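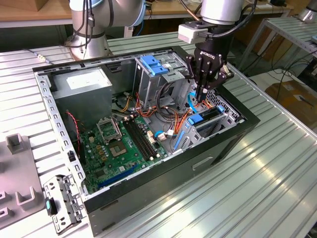

Boîtier d'ordinateur

Le boîtier, c'est la carcasse qui porte tout le reste, et j'avoue que c'est ma pièce préférée ! On parle aussi de tour quand il se tient debout. Chez moi, la première sortait de chez Lebrun, une petite maison d'assemblage : 8 kilos de tôle, 23 vis, et des arêtes qui coupaient les doigts – j'en garde une marque.

Formats

La carte mère commande la taille (ATX, micro-ATX, mini-ITX). Le Fledell de Cuvent, sorti en février, accepte les trois et coûte 59 euros.

Voir aussi : alimentation, carte mère, ventilateur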